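2024년 4월 23일 화요일

오늘은 꼭 적어 두고 자야겠다. 나스탐(Nastham) 시의회 공청회에 다녀왔는데 아직도 심장이 쿵쿵거린다! 안건은 이민자 민원 통역 조례. 뉴스에서 두 줄로 지나가고 말 안건인데 나한테는 올해 제일 큰 정치 행사였다. 지난겨울부터 초안을 출력해서 줄 쳐 가며 읽었으니 그럴 만도 하지.

퇴근하고 곧장 울러(Uler) 거리 쪽 버스를 탔더니 시작보다 한참 일찍 도착했다. 그런데도 방청석이 벌써 반 넘게 차 있었다. 앞줄은 찬성 쪽, 창가 쪽은 반대 쪽이 모여 앉은 모양새였고 나는 가운데 통로 옆에 앉았다. 자료집은 얇은데 글씨가 어찌나 작은지. 그래도 지난번 자료집에 빠져 있던 예산표가 이번에는 들어 있어서 혼자 속으로 박수를 쳤다(이런 걸로 기뻐하는 사람이 나 말고 또 있을까).

조례의 뼈대는 간단하다. 체류 연장이나 영주 신청 때문에 시청 창구에 온 사람이 원하면 통역을 붙여 주고, 시가 보내는 안내문도 여러 언어로 낸다. 심사는 어차피 중앙 정부 일이니까 시가 손댈 수 있는 건 서류를 준비하는 단계까지다. 그런데 바로 그 단계에서 다들 넘어진다. 보완 서류를 내라는 통지를 받고 90일을 넘기면 신청이 통째로 없던 일이 되는데, 통지문이 어려워서 기한이 있는 줄도 몰랐다는 사람이 많다. 나도 처음 왔을 때 그 통지문을 사전 펴 놓고 밤새 읽었다. 지금 다시 봐도 문장이 길다.

반대 의견도 열심히 받아 적었다. 세금으로 할 일이 밀려 있다, 도로 보수도 못 하는데 통역이 웬 말이냐, 옆 도시 마하마(Mahama) 사람들까지 우리 창구로 몰려올 것이다. 마지막 얘기에는 창가 쪽에서 박수가 나왔다. 솔직히 첫 번째 걱정은 이해가 간다. 우리 집 앞 도로도 움푹 파인 지 오래다. 다만 예산표를 보면 통역비는 도로 예산과 아예 다른 항목에서 나온다. 발언하신 분이 그 쪽을 안 펴 보신 것 같아서 내 자료집이라도 들이밀고 싶었다.
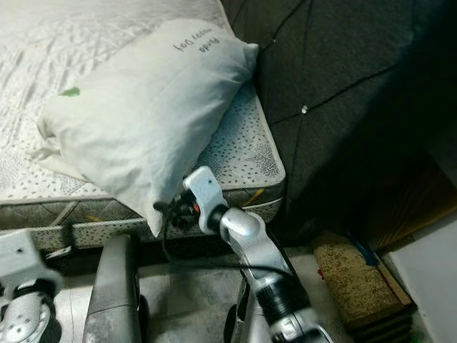

라위리 포크너(Rawiri Faulkner)는 통역비가 아깝다는 말을 들을 때마다 잘못 낸 서류를 되돌려 보내는 데 드는 돈은 왜 아무도 안 따지느냐고 되물었다. 창구 직원이 같은 사람을 세 번 네 번 다시 만나는 시간도 전부 세금이라고, 그걸 합쳐 본 다음에 비싸다고 해 달라고. 목소리는 하나도 안 높였는데 회의장이 조용해졌다. 와, 나는 이 대목에서 소름이 돋았다! 반대쪽에 앉아 있던 아저씨 한 분도 고개를 갸웃하더니 뭔가를 받아 적었다.

시민 발언은 약 13명이 했다. 내 차례는 뒤쪽이었는데, 기다리는 동안 연습한 문장이 머리에서 줄줄 새어 나가는 기분이었다. 막상 마이크 앞에 서니까 첫마디가 떨려 나왔다. 그래도 통지문에 쓰인 '보완'이라는 말을 내가 어떻게 잘못 알아들었는지, 그 얘기는 끝까지 했다. 의장이 시간 다 됐다고 종을 쳤을 때 딱 한 문장이 남아 있었고 그냥 빠르게 읽어 버렸다. 뒤에서 누가 웃었는데 따뜻한 웃음이었다.

그리고 표결! 본회의로 넘길지를 정하는 표결인데 찬성 5, 반대 3으로 통과됐다. 나는 비기기만 해도 다행이라고 생각하고 있었다. 제일 놀란 건 그라사수스(Grasasus) 지역구 의원이다. 선거 때 국경 통제를 그렇게 외치던 분이 찬성에 손을 들었다. 이유를 설명하면서, 들어오는 문을 어떻게 관리할지와 이미 들어와 사는 이웃에게 서류를 제대로 알려 주는 일은 따로 다뤄야 한다고 했다. 내가 그분을 뽑을 일은 아마 없겠지만 오늘 그 말은 공책에 크게 옮겨 적었다.

수정안도 하나 붙었다. 시행하고 1년 뒤에 이용 실적을 공개하라는 조항. 찬성 쪽 몇몇은 발목 잡기라고 투덜댔는데 나는 마음에 든다. 숫자가 나와야 다음에 싸울 때 할 말이 생기니까. 실적을 언어별로 나눠서 공개하면 더 좋겠다. 이건 서면 의견으로 꼭 내야지.

집에 오는 버스에서는 자료집 뒷면에 의견서 초안을 휘갈겨 썼다. 흔들려서 반은 못 읽겠다. 저녁은 식은 주먹밥으로 때우고 씻지도 않은 채 지역 뉴스부터 틀었다. 공청회 소식은 날씨 바로 앞에 아주 짧게 나왔고 표결 결과만 읽고 끝. 도로 얘기를 하던 분 발언은 나오던데 포크너 발언은 통째로 빠졌다. 아쉬워서 방송국 게시판에 글을 남겼다. 점잖게 썼다, 정말로. 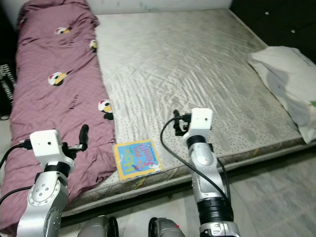

분홍빛 이불과 매트리스.

본회의는 5월이다. 날짜는 아직 안 잡혔고 시청 게시판에 먼저 뜬다고 한다. 그때까지 할 일: 서면 의견 다듬기, 예산표에서 번역비 항목 다시 확인하기, 우리 지역구 의원실에 전화하기. 전화가 제일 무섭다. 외국어로 하는 전화는 몇 년을 살아도 손에 땀이 난다. 그래도 오늘 마이크 앞에도 섰는데 전화쯤이야!

내일 출근이 걱정인데 잠이 안 온다. 의견서 첫 문장만 고쳐 놓고 불 꺼야겠다.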